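How to Empty a Catch-All Bin Without Just Making a New One

Posted by Noémie Marchand in Workbench & Storage
Filed 1 April 2018

Every workbench grows a bin. You put it there for one sensible purpose, say, bolts, and within a season it holds a dead battery, a key, half a clothespin and something that may have come off the dishwasher. Mine was a gray metal one with sloped sides that I bought secondhand from a shop that was closing. I paid too much for it because I liked the sides.

This is the method I use to get a bin like that down to its floor and keep it there. It takes an evening. If you have more than one bin, it takes more than one evening, and you should do the worst one first while you still believe in the project.

What you need

A table you can clear
One old bath towel, light in color
Four shallow trays or baking sheets
Masking tape and a marker
A stiff brush, a rag and dish soap
A magnet on a string, or any magnet at all
A small jar with a lid

I used to recommend the Stondico sorting trays here, and a few of you wrote to say they crack. They do crack. Use baking sheets.

Step 1: Clear the table first

The table has to be empty before the bin comes anywhere near it. If you start with a mug, two envelopes and a tape measure already there, they will be in the bin by the end of the night. I speak as a person who sorted her own car registration into "miscellaneous hardware."

Lay the towel flat. Small round things roll, and a towel stops them.

Step 2: Take out the big things by hand

Don't tip the bin yet. I know you want to. Tipping feels like progress, but all it does is put the sharp things on top of your hands instead of under them. Reach in and lift out anything longer than your finger: handles, brackets, pliers, the tool you bought a second time when you couldn't find this one. Set them straight on the trays.

Work from the middle out to the walls. Things in the middle come up easily. The corners are where a bin keeps its secrets, and sloped walls make this worse, as everything small slides down and settles along the bottom edge.
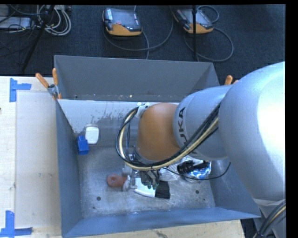 Down to the last few: a reddish-brown piece in the middle, a white one and a blue one over by the corner.

Once you can see that much floor, slow down. The temptation is to declare the bin "basically empty" and put it back on the shelf. A bin with three things in it is a bin with a starter culture. By August it will be full again, and the same three things will be at the bottom of it.

Step 3: Now tip it

With the big pieces gone, tip what's left onto the towel. Tap the bottom twice with your knuckles. If your bin has holes in the floor, check them, because a thin screw will happily stand in one for years with its head holding it in place. Hold the bin over the towel while you look.

Run the magnet over the pile inside a plastic bag. When you turn the bag inside out, all the steel bits come with it and you don't spend ten minutes picking filings off the magnet. My neighbor Marthinus Sibiya taught me this and has brought it up at every opportunity since.

Step 4: Four trays, four labels

Tape a label on each tray:

GOES SOMEWHERE ELSE
GOES BACK IN
DON'T KNOW
OUT

That's all you get. I have tried it with six labels and with nine. With nine I had a tray called "springy," and I would like that evening back.

Pick up each thing once and put it on a tray. No testing, no fixing, no walking it to the garage. If you get up to put away a screwdriver you'll end up reorganizing the screwdriver drawer, which is a different article.

A few rulings on things that always cause arguments:

Loose handles. A handle with no tool attached goes to DON'T KNOW. If you find the tool before you finish, congratulations. If not, see Step 5.

Caps and lids. A cap with no bottle is OUT. You are not going to find the bottle. If you do find the bottle, it will have a cap.

Plastic blocks and spacers. These came from a piece of flat-pack furniture and were either essential or packing. Check that the shelf nearest you isn't leaning, then decide.

Keys. Into the small jar. Everyone keeps keys, and I have stopped fighting it.

Single screws. GOES BACK IN, but only if the bin is meant for screws. If the bin isn't meant for screws, why is it full of them? Move them to the one that is.

Step 5: Put a deadline on DON'T KNOW

Tip the DON'T KNOW tray into a bag, write today's date on it, and hang it somewhere you'll see it. You have 30 days. Anything you haven't reached for by then goes out unopened.

The unopened part matters. My friend Francine Dufour opens hers for "one last look" and has now owned the same bag for four years. It has been promoted to a box.

Step 6: Clean the bin while you have the chance

You'll probably never see the floor of this thing again, so enjoy it. Brush out the dust dry before you add any water, or you'll be making gray paste. Then warm water, dish soap and the rag, with extra attention to the inside corners and the upper part of the walls where the smudges collect.

Scuffs on bare metal mostly stay. I spent a long time on mine with a Milex scouring pad and ended up with the same scuffs in a shinier setting. Leave them be. It's a bin.

Dry it all the way, especially along the folded edges. If you have bare metal and a damp basement, leave it upside down overnight before anything goes back in.

Step 7: Decide what it's for, in writing

Put a strip of masking tape on the front and write down what the bin holds. One noun. Two if they're related. "Stuff" is not a noun for our purposes, and neither is "bench," which is what mine said for most of a decade.

Put the GOES BACK IN tray into it. If that tray is fuller than the bin, you weren't honest in Step 4, and you can go around again.

Then take the GOES SOMEWHERE ELSE tray around the house in one trip. Now you may visit the screwdriver drawer. Open it, put the screwdriver in, close it, keep walking.

Keeping it that way

Empty it to the floor twice a year. It's a much shorter job the second time. I also keep a saucer next to the bin for things in my pockets, which fills up fast enough to be annoying and so gets dealt with.

Comments

Gaétan Beaudoin
Did this with the bin under my drill press. Found 132 wood screws and one tooth. It's not mine. I put the tooth in DON'T KNOW.

Noémie Marchand
Gaétan, I think that's the right tray.

Doaa El Idrissi
Does this work for a kitchen drawer or is it just for garages? Ours has a lot of string.

Noémie Marchand
Works fine. All the string is OUT except the longest piece.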